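How to Keep a Headache Diary for Your Child

By Sizwe Fourie
Last updated: December

If your little one gets headaches often, a diary is a lovely simple thing to bring to the clinic, and you really don't need anything fancy (ours was an old school jotter with a dinosaur on the front!). Keep it by the kettle with a pen tied on. Each time a headache comes, write down when it started, where it hurt, and what your child had eaten and drunk that day.

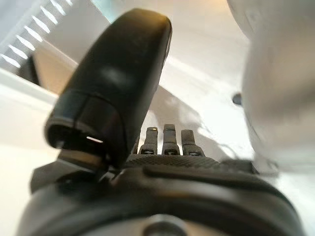 Next, ask your child to score the pain out of 20, or to draw a face if numbers feel like too much. Note any medicine and the time you gave it, then look in again after 2 hours and write down how things are. Carry on for 14 days, quiet days included, and take the whole thing along to your GP. If a headache is sudden and very severe, ring 999 straight away.

Related
Packing a hospital bag for a toddler
Talking to school about migraine
Vudbridge parents' coffee morning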